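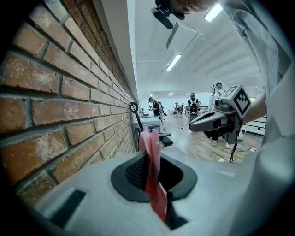
Hand-held gripper fails to release at low battery
Board: Faults and Safety

Idel_Operations wrote:
Members are asked to note a fault recorded on Wednesday with a Watico hand-held gripper. The fingers closed normally but did not open when the trigger was let go. The operator's thumb was caught between the pads for 3 seconds. No injury resulted. The unit had completed 192 cycles. Work with this model has been suspended at our site.

vkombo wrote:
Was the cable under strain at the time? We logged the same fault on two units, and in both cases the connector had worked partly out of its socket. I would not attribute it to the battery without a test.

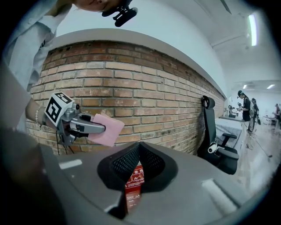 Soft items such as cloths and sponges also hide a slow release, as the pads may stay pressed together without the operator noticing. We now check every unit with bare pads before a shift.

Shukla_QA wrote:
I must disagree with Mr Kombo. Our connectors were secure and the fault still appeared at cycle 116, with the battery at 62 per cent.

Idel_Operations wrote:
The battery reading was low in our case, but the connector was not inspected. We shall examine it and report the result in this thread. The suspension remains in force.

Victor Kombo (vkombo) wrote:
Noted. Please record the cable position as well.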